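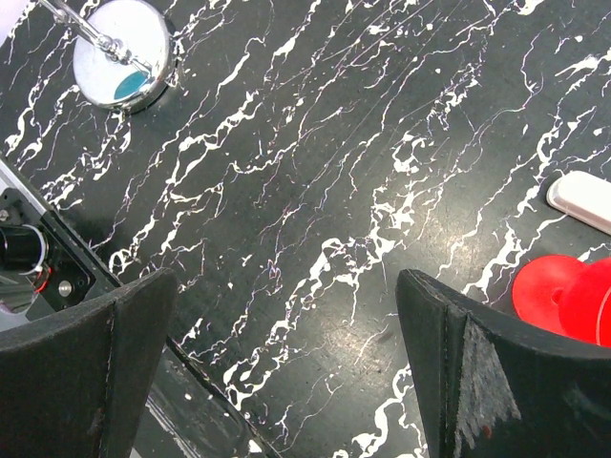
Student robot arm build, is the school challenge worth the entry fee?

Last updated: May 31, 2021
14 replies | 3 shares

solderpup
Our school club is thinking of entering the Bruvley pick-and-place challenge next February. Entry is $55 a team and you have to build the arm yourselves from the Prollico parts list. We've got eight kids, years 9 to 11, and one arm that mostly goes where it's told. Has anyone here done it? Did the students learn much, or did they just copy the sample code and hope?

gravelroad
Did it last time with our lot. They copied the sample code and hoped.

To be fair, two of them got curious about why the wrist shook and ended up rewriting the part that sets the speed. The rest waited for their turn on the controller. I wouldn't pay for it again unless the judging changes. You get marked on how many pieces end up in the tray and that's it. A team that drove theirs by hand placed ahead of a team that had done real work on the vision side.

tin_magpie
That isn't how we found it. There's a logbook mark as well and it pulled us up a fair way. Did your team hand one in?

gravelroad
We handed one in. Got 7 for it and no comments. I've had more feedback from a parking meter.

solderpup
What's the logbook out of?

tin_magpie
Ten the year we did it. Check the rules though, they fiddle with them.

wombat_logic
Can I be the grump? I've watched three of these school programs come and go and they all sell the same thing, "automation skills". Then you look at what the kids do all term and it's tightening screws that shook loose and rerouting wires. I'm not saying that's useless. I'd just like the brochure to say it. My daughter's club spent 29 dollars a pop on replacement servos and she still can't tell me what a PID loop is.

solderpup
Tightening screws is a pretty good summary of our term so far, yes. My worry is the gripping. The challenge pieces are small and smooth, and our fingers have a dark covering that's rubbed back in one patch. One student wants to redo both fingers from scratch, another reckons you could just slow the close down and leave them alone. I've told them to test both before anyone orders anything. Also having a fight with the table. It's black with white veins all through it and there's a patch of glare, and the kids want to use the wrist camera to find pieces.

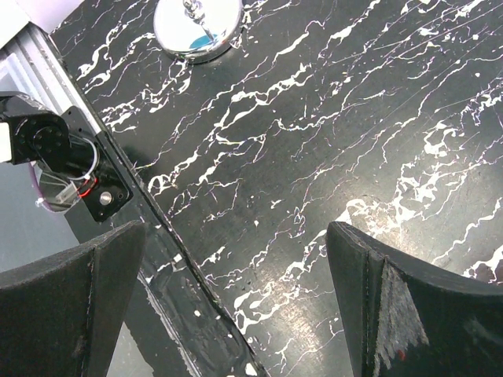
tin_magpie
Slow the close down first. It costs nothing and you can undo it in a minute. We went straight to new finger pads and lost a whole month getting the fit right, then found the grip force was set way too high anyway.

gravelroad
Agree with the magpie on that one, which annoys me. On the table, throw a plain matte sheet over it and move on. The comp surface is a flat single colour so there's no sense training on anything fancier.

wombat_logic
Disagree. If the code only works on a plain sheet then it doesn't work, it's been babied. Leave the busy surface in and let them see it fail. That'd be the first honest lesson of the program.

gravelroad
Lovely idea when you've got a year. They've got one lunchtime a week.

wombat_logic
Then maybe they shouldn't be paying to compete yet.

colourcoded
We used the Drerkotia lesson pack before we went anywhere near a comp. It's dry and the diagrams are terrible, but it makes them write down what they expect before each run. Half of ours hated it. I'd still do that before Bruvley. There's an older set called Colombo that people recommend and I didn't rate it, it's nearly all theory.

solderpup
Is Drerkotia set up for the Prollico arm or do you have to convert everything?

colourcoded
You have to convert the joint numbering. It's a boring afternoon. After that the first six lessons run fine, I never got the seventh to work.

solderpup
OK. I'll put the pack to the kids and see who groans. We'll try the slow close this week, with the sheet and without it, and I'll post the numbers. Not convinced about the entry fee yet.

gravelroad
Ask Bruvley for last year's marking sheet before you pay. They took ages to send us ours.

Share this thread (3)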